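Section 4. Running the Demonstration Table on an Open Day

This section covers the two-arm table at the Kallmont building. It assumes that the arms have been bolted down and tested as described in Section 3. If the table has been moved to another room, go back to Section 3 first.

4.1 Before the doors open

Start at 8:30 if visitors are due at 10:00. The steps can be done by one person, but two are needed once the arms have power.

1. Check that both emergency stop buttons are released. One is at the operator's seat and one is on the visitor side.

2. Turn on the main supply, then the left arm, then the right arm. Wait for each arm to finish its self-check before you touch the next switch.

3. Start the Gurkarau control program on the laptop. Log in with the demonstration account. Do not use the maintenance account while visitors are in the building, as it removes the speed limit.

4. Set the speed limit to 155 mm per second. The program goes up to 230, but that setting is for test runs with the room closed.

5. Send both arms to the start position and watch them all the way there.

CAUTION: Keep hands and sleeves away from the table after step 2. An arm may move a short distance during its self-check.

4.2 Laying out the table

The Pildale routine uses one soft item and leaves the rest of the table to the arms. A table tennis paddle cover is the standard item. It is flat and light, and it will not be harmed by a firm grip.

1. Lay the cover on the table with the logo facing up.

2. Place it within reach of both arms. Either arm should be able to get to the edge of the cover without stretching out fully.

3. Move everything else to the far side of the table.

4. Run the grip test with the left arm only. Keep the right arm back until the left has hold of the edge.
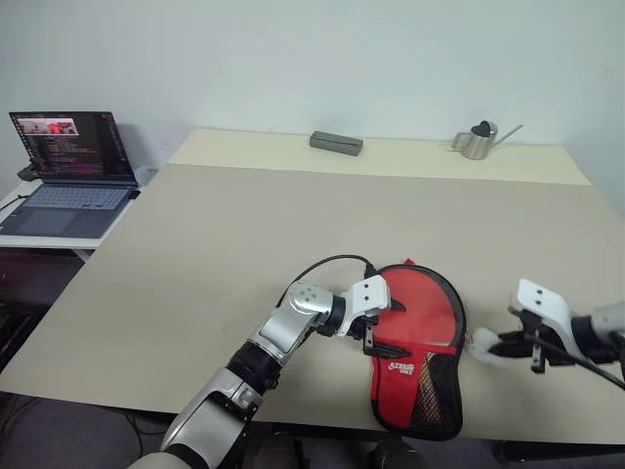 The operator's seat should give a clear view of both arms and of the laptop. Set the laptop on its own side table so that a bump against it does not reach the work area. Leave the cables enough length to follow the arms, with a loop between the forearm and the gripper housing as on the left arm, and look them over again after every ten runs. A cable that has been pulled tight can stop a run or work loose from its socket. If you find one, stop the arms and reset the cable by hand.

NOTE: The program does not save the item position when it closes. If you restart the laptop at lunch, repeat the grip test.

4.3 During the visit

1. Bring in no more than 20 people at a time. Ask them to stand behind the floor tape.

2. Say in a few words what the arms are going to do. Most groups want to see movement before they hear any numbers.

3. Press Start. Stay seated, with one hand near the stop button, until the run has ended.

4. At the first pause, invite visitors to look at the screen with the wrist camera view. This is the view that gets the most questions.

5. Take questions while the arms are paused. Do not try to talk and supervise a moving arm at once.

CAUTION: A paused arm still has power. Visitors must stay behind the tape during questions.

For the pocket step, one gripper closes and brings the tips of its fingers to the edge of the mesh on the cover. Leave this step at the default force. Raising the force does not make the run quicker, and it can tear the netting.
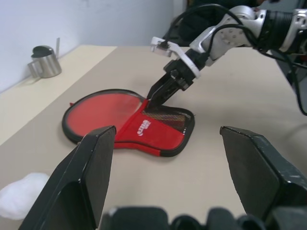 Rosalind Tillman asked after the July visit that operators slow down at the pocket step and let people watch it twice, as the children at the back had missed it the first time. The Repeat Step button does this. Press it once, wait for the arm to back away, and press Start again.

4.4 If a run fails

1. Press Pause. Use the emergency stop only if a person or the equipment is at risk.

2. If the item has slipped, open both grippers from the laptop and send the arms to the start position.

3. Cut power to the arms before reaching in to straighten the item.

4. Restore power and repeat the grip test.

If error 2000 appears, the program has lost contact with an arm. Close the program, check the cable at the back of the controller, and start again from 4.1. If it appears a second time, end the demonstration and call Imani Strickland at the Guillot service desk.

4.5 Closing down

Send both arms to the start position, close the program, and turn off the right arm, the left arm and the main supply in that order. Write the number of runs in the log and note any errors. Put the cover back in the drawer marked Demo.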